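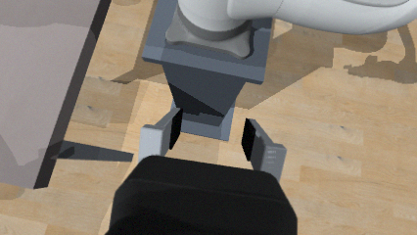 Pre-run checklist, simulated arm, wrist view
Filled in by Azucena Palacios, September 26, 2022
Batch: Tevar, 400 episodes planned

I go through this before every batch and type my comments as I go, so sorry for the rambling!

1. Gripper starts open
OK. Fingers spread, nothing between the pads but floor and the foot of the pedestal. I like a boring start like this one.

2. Both fingertip pads visible from the wrist
OK. Left and right both show. Hefin wants the view pulled back a little more – I'd leave it, the housing already takes up plenty of room at the bottom.

3. Pedestal and arm base load properly
OK. Base is sitting on the top plate where it should be. If you ever get a base hovering over the plate, reload the whole thing and don't bother nudging it.

4. Table in place
OK, on the left. I can only check the part this view gives me, so look at the overhead view too before you sign (I did, it's fine).

5. Floor texture and shadows
OK with a comment. The planks look good, knots and all. The shadows are pretty busy on the right, under the arm. Wanda, can we get a batch with softer light in October? I'd love to see if the policy cares.

6. Joint limits and stop key
OK. Pressed stop twice mid-move and the arm quit both times. Please really press it, don't just tick the box.

7. Episode numbering
FIXED. Counter was still at 189 from the Zamudio batch. Reset to zero.

8. Disk space
OK for this batch, not for the next one. Rigoberto is moving the old Limamard episodes over tonight.

9. Random seed written down
OK, it's 19. Last time I forgot and had to dig through logs for most of an afternoon – never again!

10. Second person sign-off
OPEN. Waiting on Emiliano. Don't start recording until his initials are in.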